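Home Modules Timetable Lab Handouts Contact

Robotics Practical, Handout 10: Approach and Alignment

The Rutherford lab is open to groups of 2 from 14:00. Each group uses the wrist camera on its arm and the Nusico logging script from the previous handout. Copy the script to your own folder before changing anything.

Part A. Motion and exposure

Run the approach at the default speed and save every image. Blur at the boundaries of the gripper finger is the quantity of interest — a soft edge makes the finger outline hard to fit.

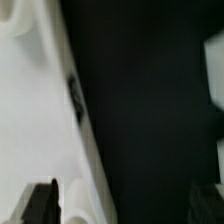
Repeat at half speed with the same exposure setting. Record both runs in the table and keep the rejected images, which are needed for the error estimate in Part C.

Part B. Marker detection

The detector looks for a closed black border first and reads the grid second. Slight blur is tolerated if the border remains continuous. Set the threshold to 48 and leave it there for all runs. 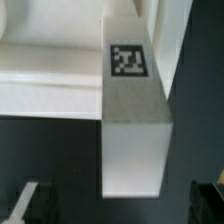
Fig. 2. Block with square marker on its grey face, gripper fingers at the lower corners.

Report the marker position in camera coordinates, then in gripper coordinates. State which calibration file was used — the Brirnora and Jamham files are not interchangeable.

Part C. Error estimate

Use all images from Part A. Submit one sheet per group by the end of February.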